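Direro Opens Workstation Refurbishment Service for Schools and Small Offices

CUEVAS, October. Direro, a refurbisher of office computers, has opened a parts recovery and rebuild service at its Cuevas workshop. The service accepts retired desktop workstations from schools, libraries and small businesses, and returns working machines and tested spare parts to local buyers at reduced prices.

The service follows a trial carried out with Storkuter, a regional collection firm. During the trial, 2864 desktop towers were received at Cuevas. Of these, 1781 were rebuilt as complete computers. The remaining units were taken apart for memory, processors, hard disk drives, power supplies and other parts that still meet the workshop's standards.

"A tower that is too slow for a design office can still serve a classroom very well," Direro said in a statement. "Our task is to find out which parts are sound and to put them back to use."

Each tower is laid on its side on the bench and opened before any part is assessed. Hard disk drives, processors and memory modules taken for testing are placed in a holding tray beside the case. Drives are erased under a written procedure, and customers receive a record by serial number.
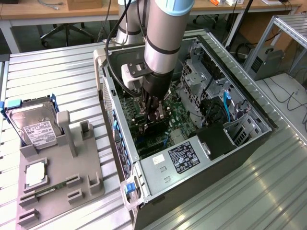
Inspection of Boards and Cards

Every main board receives an 11-point inspection. Technicians check the expansion slots, the capacitors, the rear ports and the power connectors, and note any graphics card fitted. Workstation graphics cards are tested separately and may be matched with a different tower if a buyer requires one.

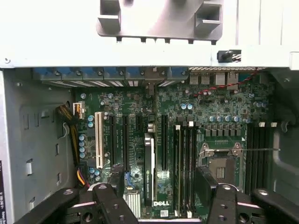
Dell workstation board with an NVIDIA Quadro graphics card installed.

Processor sockets are given particular attention, as contact damage is a common reason for a board to be rejected. Under the workshop's procedure, a socket without a processor is to be kept covered until the board is ready for rebuilding. Memory slots are inspected for dust and worn latches, and each bank is tested with known good modules.

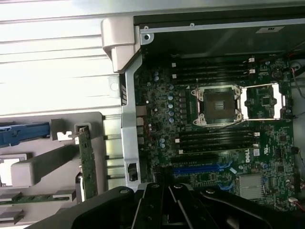
A processor socket with its cover in place, with banks of empty memory slots on either side.

Boards that pass are entered in Prornik, the stock system used at Cuevas, together with the condition of the case, drive bays and power supply. Buyers may ask for a copy of the entry with any machine they purchase.

Capacity and Collection

Direro expects the service to process 2000 towers in its first year. Storkuter will continue to collect from customers in the Cuevas area, and smaller lots may be brought to the workshop on Saturday mornings. Monitors, printers and laptops are not accepted at present. 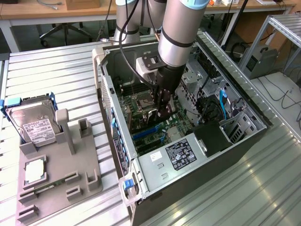

Open tower on the workbench, with the power supply and drive bays in view.

Schools and libraries may reserve rebuilt machines ahead of general sale. Requests should state the number of computers needed and the programs they will run.

About Direro

Direro repairs, rebuilds and resells office computer equipment from its workshop in Cuevas. Collection requests and press inquiries may be directed to the Direro front office during business hours.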